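Pesquisar produtos Procurar em toda a loja Ir Limpar

Camisa xadrez Lendach, azul e branco

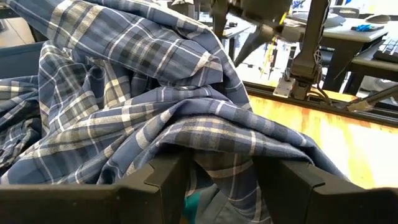 Uma cliente escreveu-nos a perguntar se o xadrez não fica torto depois de lavar, porque teve uma camisa de outra loja em que as riscas da frente já não batiam certo ao fim de poucas lavagens. Respondemos que a Lendach é cortada em tecido já lavado antes, e por isso o desenho quase não se move. Se a camisa secar esticada no cabide, as riscas voltam ao lugar sem ser preciso ferro.

A Lendach é a camisa de todos os dias da nossa coleção Pamulance. O fundo é um azul acinzentado, com uma grelha de riscas brancas e creme e, por cima dela, faixas mais escuras, entre o azul-marinho e o cinzento-carvão, que formam os quadrados grandes. De longe vê-se sobretudo o azul; de perto aparecem as riscas finas. Vai bem com ganga, com bombazina e também com calças cinzentas de trabalho.

O tecido

É flanela de algodão, cardada dos dois lados, com 145 gramas por metro quadrado. Sabemos que existem flanelas mais pesadas e nós próprios vendemos uma (ver a Rorkstead, no fim da página). Escolhemos esta gramagem para a camisa poder ser usada dentro de casa sem aquecer demasiado, e debaixo de um casaco sem fazer volume nas mangas. Nos primeiros dias o tecido parece um pouco firme no colarinho. Depois de duas ou três lavagens fica mais macio.

O xadrez é tecido com fio já tingido, não é estampado. Quem vira a manga do avesso encontra o mesmo desenho, e ao dobrar os punhos não aparece um lado pálido.

Corte e tamanhos

O corte é direito, com uma prega atrás, entre os ombros. Tem um bolso no peito e os punhos fecham com dois botões. Fazemos do S ao XXL. Se está entre dois tamanhos e costuma vestir uma camisola por baixo, aconselhamos o maior. Para usar a camisa fechada e dentro das calças, o menor fica melhor. O comprimento das costas é um pouco superior ao da frente, para não sair quando a pessoa se baixa.

Lavar, secar e dobrar

Lave a 40 graus, no máximo, com cores parecidas. Na primeira lavagem ponha a camisa sozinha ou com ganga escura – as faixas mais escuras podem largar um pouco de tinta. Não use amaciador, porque tira à flanela o toque seco que ela deve ter.

Se a camisa ficar muito tempo amontoada no cesto, ganha vincos. Não é grave neste tecido. Sacuda-a bem pelos ombros, passe a mão ao longo da carcela e pendure. O ferro, se quiser usar, deve estar em temperatura média e com a peça ainda um pouco húmida.

Para dobrar, abotoe o primeiro, o terceiro e o último botão e deite a camisa com a frente para baixo. Dobre um lado até meio das costas, com a manga estendida para baixo, e depois o outro. A seguir dobre em três, de baixo para cima. O próprio xadrez ajuda muito: siga uma das riscas claras verticais como linha de dobra e os dois lados ficam iguais. Numa gaveta, as camisas assim dobradas podem ser guardadas de pé, umas ao lado das outras – ocupam menos espaço e vê-se logo qual é qual.

Produção e disponibilidade

Na primeira série fizemos 1,000 camisas e na segunda 2,000. A próxima entrega chega em outubro e inclui outra vez o tamanho S, que neste momento está esgotado. Os botões são costurados em cruz e cada camisa leva dois de reserva, cosidos na etiqueta interior. Se perder também esses, escreva-nos e mandamos outros pelo correio, sem custo.

Trocas

Aceitamos trocas de tamanho se a camisa não foi lavada e ainda tem a etiqueta. Pode vir dobrada de qualquer maneira, só pedimos que junte o número da encomenda.

Página atualizada em 9 de agosto de 2023

Artigos relacionados
Camisa Rorkstead, flanela pesada, verde
Camisa Galli, popelina lisa, branco
Camisola interior Pamulance, manga comprida
Cabide largo para camisas
Botões de reserva Lendach, saqueta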